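One More Towel, Please

We wanted 100 good examples of bathroom tidying, and I now hold opinions about laundry baskets. A learner copies whatever you show it, your bad habits included.
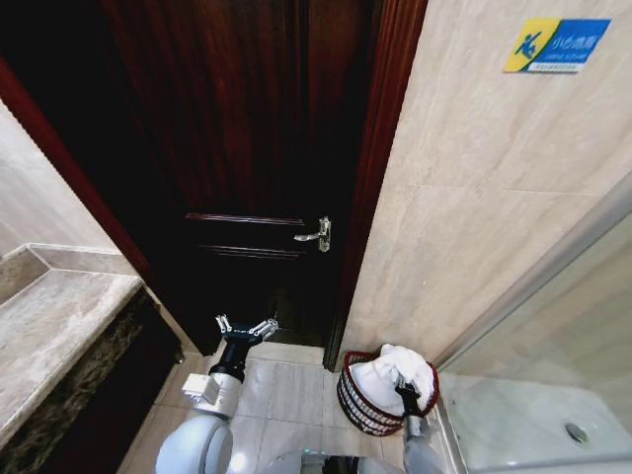
Against the Tidy Example

My view — unpopular at Ondieki — is that we throw out too many clumsy runs. 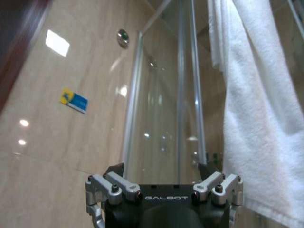
Gripper open, towel to the right.

Real homes have glare on the tile. Keep the fumbles, label them, and stop polishing. 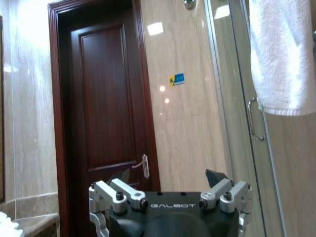 Ekua Laryea
Data lead, Ondieki

I'd trade 50 perfect runs for two honest ones.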